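ok so I finally quit my budgeting app and went back to paper, and three of you asked how it's going, so here's a thread. get a snack

1/ Background for anyone new: I used Tudex for years. Loved it at first! You hook up your bank, it sorts everything into little colored buckets, and you feel like a grown-up. Then in May they moved the sorting to the paid plan and I sat there looking at my groceries filed under "Travel" and thought, okay, I can do this badly by myself for free.

2/ I tried Emosent for a bit in between, the one that asks how you FEEL about each purchase. You buy dish soap and it wants a mood. I was tapping "neutral" forty times a week. The charts were pretty though, I'll give them that.

3/ So: paper. One big sheet per month, not a notebook. I've tried notebooks and I lose them under other notebooks. A big sheet on a wall or a table can't hide from me.

4/ Setup is very dumb. Line down the middle (or a crease, if I can't find the ruler). Left side is money that has to go out no matter what. Right side is everything I decided on. Groceries go left, takeout goes right, and coffee beans have been moved back and forth so many times there's a hole.

5/ Rent is 1260 and it goes in first, top left, in pen. It's the only thing I write in pen. I find that very satisfying and also a little bit mean.

6/ The thing I did not expect is how annoying it is to write stuff down, and how useful the annoying part is. With the app, a purchase just showed up later. Now I have to walk over, find the pencil, and write "candle" in my own handwriting. I have bought way fewer candles.

7/ Not zero. Fewer.

8/ My first month I was off by 382 dollars. Just gone! I went through every receipt in my coat, my other coat, and the bag of bags. Most of it was the car registration, which I'd paid on my phone in line at the pharmacy and wiped clean out of my memory. The rest is between me and the bakery.

9/ So now there's a rule: if I pay for something on my phone, I text myself one word right then. My texts to myself look unhinged. "Tires." "Cheese." "Bird thing." (It was a feeder. It's a great feeder.)

10/ Somebody asked about irregular bills, like insurance twice a year. I keep a strip along the bottom of the sheet for those. When I start a new month I copy the strip over by hand, and yes, it's boring, and yes, that's how I caught that I was still paying for Pudis, a meal kit I had "paused." Paused! It had been un-paused for months. Where were the meals?? They were going to my old apartment. I hope somebody's enjoying the lentils.

11/ Canceling Pudis took one phone call and one chat and then another phone call. They offered me a free week four separate times. I'd like to think I was polite for three of them.

12/ Okay, the savings part, which is what people really want to hear about. When I started on paper the emergency fund was nothing to write home about. It's at 3447 now. For some of you that's a Tuesday-sized number and for some of you that's a huge number. For me it's the most I've ever had sitting still in one place and I check on it like it's a sourdough starter.

13/ I didn't do anything clever to get there. I moved payday money over the same morning it landed, before I'd had time to look at any shoes. The amount changes. If the month has a birthday in it, it's less.

14/ Things that did NOT work for me, in case you're about to try them:
- envelopes of cash (I kept borrowing from the gas envelope and leaving IOUs to myself, never repaid)
- a no-spend month (spent the whole month planning what I'd buy in the next one)
- color coding -- I own a lot of highlighters now and still couldn't tell you what orange meant

15/ Paper stuff, since I know some of you only follow me for the paper stuff: I get mine at Rowbotham, the art supply place, the big loose sheets from the flat drawers in the back. You can buy up to 5 at a time before rolling them gets silly. I asked for a tube once and they looked so disappointed in me, so now I just carry it home flat like a very large menu.

16/ Pencil, soft one, because I erase constantly. Yes the sheet gets gray and smudgy by the end of the month. I kind of love it. You can tell which line I argued with.

17/ Downsides, to be fair about it. You can't search it. You can't check it from the store. If you live with another person they can read it, so there's no more "oh, this old jacket?" And you do have to add things up, with a calculator in my case, twice, and then a third time when the first two don't match.

18/ Also it takes me a good half hour when I sit down to close out the month. I make tea. I put on a podcast and then turn it off again, because apparently I can't subtract while people are talking.

19/ Would I tell everyone to do it? Nah. If your app works and you look at it, keep your app. I'd stopped looking at mine. It would send me a little chart and I'd swipe it away like a fruit fly.

20/ A couple of replies already, so quick answers: no, I don't track cash under a few bucks. Yes, I keep the old sheets, they're under the bed. No, I won't be posting a filled-in one, my handwriting AND my cheese habits are private.

21/ And for the person who wants a template: draw a line. Write the rent down. See how mad you get. Adjust from there! If you do try it, tell me what your weird category is -- mine for the past two months has been "bird," and I've got to say it's growing.

22/ okay that's all I've got, tea's ready

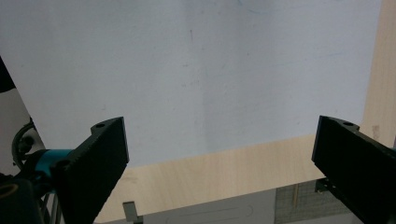

big white sheet, smudges and all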